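Two-arm cell, left gripper closes off center after I re-zero it

Posted by kleka_bench
November 10, 2021

Hi all, long post, sorry in advance. I look after a two-arm tabletop cell at Florkdale and the left arm is driving me up the wall. We have it moving artificial tulips between vases, so it has to come in next to a bunch of stems and pick out one without flattening the others. The right arm does its share just fine. The left one closes a hair to the side, nudges the stem away and grabs nothing.

What I've done so far: re-zeroed the gripper 4 times, swapped the fingers, and checked the white bracket for cracks (none that I can find). After each re-zero it behaves for a while and then drifts again. The log has it at 871 closes since the last finger change, so I don't think it's wear. 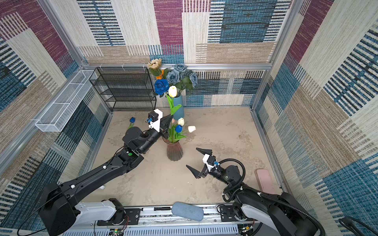 I also retied the cables along the left arm back in May, when we moved the cell, and I'm wondering if I pulled something too tight near the wrist. The right side has that thick coiled conduit and I left it alone. Anyone seen this?

Kalliopi Leka

Reply from flamham_dan
Cable, 100%. If the bundle is short at the wrist it tugs every time the joint rolls, and you're zeroing against that tug. Cut your ties, run the wrist through its whole range by hand with the power off, then tie it back up at the far end of the travel.

Reply from torque_and_tea
I don't buy it. A tight cable would give you a different error in every pose, and she says it's always to the same side. I'd look at the bracket screws first. We had a Tăng gripper do this and 3 of the screws had backed out just enough to let it rock. It looked perfect until I grabbed the fingers and wiggled!

Reply from flamham_dan
She comes in at the vase from pretty much the same pose every time though? So it would look like the same side. Both are cheap to check, I'd still do the cable first.

Reply from kleka_bench
OK, did both (screws first, sorry Dan). Two of them turned almost a quarter turn before they bit. Put threadlocker on, re-zeroed, and the drift is a lot smaller but I can still see it on the long reaches. Cable is tomorrow's job.

Reply from elach_refurb
What threadlocker? Please say it wasn't the red.

Reply from kleka_bench
Blue! I've learned that one already.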